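Packing tape

Packing tape is the wide sticky tape you use to close cardboard boxes. You may know it as box tape, parcel tape or just "the clear tape," and in my house it's "who took the tape." I write the household pages for the Kavari reference shelf, and this entry got so long that Estela Cabral, who edits them, asked me to split it in 2. I said no, so here it all is in one piece!

What it's made of

Most rolls have three parts. There's a thin plastic film (the backing), a layer of adhesive on one side of it, and a core in the middle that everything is wound around. The film is usually polypropylene, sometimes PVC, which is a bit softer and a lot quieter when you pull it. The core is nearly always cardboard, although you do run into plastic ones.

The adhesive is where the real differences are. Acrylic adhesive stays clear for a long time and copes well with sunlight, so I like it for boxes that will sit in a closet or by a window. Hot melt adhesive is rubber based, grabs faster, and is what I reach for when a box is overstuffed and the flaps keep popping up at me. It doesn't love heat, and an old roll left in a hot garage can get gummy or simply quit. Then there's natural rubber adhesive, which sticks to almost anything and costs more.

Clear tape that isn't clear

People write to me about this more than anything else on the page. A single strip of clear tape can look like glass on a white box, while the roll it came off looks yellow, tan or even light brown. The color of the film and the glue is very faint, and a roll stacks up layer after layer of it, so the tint adds up. Look at the roll from the side and you're seeing all those layers at once. Age adds some yellow too, especially with rubber adhesives, so an old roll can be truly yellow and a new one can only look it. Pull off a few inches and lay them on white paper if you want to know which you've got.
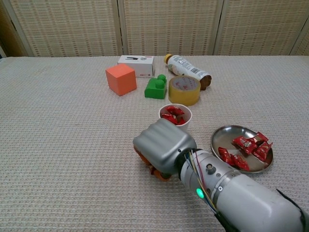
Can you use packing tape on a box that has been taped before?
You can, as long as the new strip has bare, clean cardboard to grip on both sides of the seam. Peel off any old tape that's already lifting, brush away the paper dust, and run the new piece a few inches past the end of the seam.

Sizes and how they're sold

The common width in the US is close to two inches, and there are three-inch rolls for big or heavy cartons. Length varies like crazy, so compare rolls by yards and not by how fat they look (a thick core can fool you, it got me more than once). Thickness is given in mils. Thin tape is fine for light stuff such as clothes or pillows, but for books I go thicker every time.

My own notebook says I went through 19 rolls when I moved my mother's things out of her old place on Pereyra, and I still have one left over that I keep finding in different drawers.

Using it

A roll works best at normal room temperature. Close the long flaps so they meet without a gap, lay the tape down the middle, and rub it hard with your palm. The rubbing matters! This kind of adhesive is pressure sensitive, so it needs a good push to take hold. For anything heavy, add a strip across each end of the seam, which makes a shape like a capital H.

Some people swear by a dispenser with a handle. I have a Mekitz one, and I love it when I'm doing a whole stack of boxes, but for one parcel I still pull the tape by hand and use scissors. Fold the loose end under itself when you're finished, or tuck a scrap of paper there. Finding the end again with a fingernail is a miserable way to spend an evening.

Storing it

Keep rolls somewhere cool, dry and out of the sun. Laying them flat on their side keeps the edges from getting nicked, and a nick is what makes tape split into those awful skinny ribbons. If a roll has already started splitting, turn it until you find the place where the full width begins again, lift both corners and pull slowly and evenly. A zip bag keeps out lint and pet hair (we have a cat, so mine are all bagged).

What it's not good for

Packing tape is a poor pick for walls, photos, painted wood and anything you'd like to get the tape back off of. It also isn't much use for hanging things, and it doesn't belong on electrical wires at all. For paint edges use masking or painter's tape, and for a paper repair use something made for paper.

See also: Box cutters; Bubble wrap; Cardboard boxes; Labels and markers; Masking tape

Page last changed 8/17/21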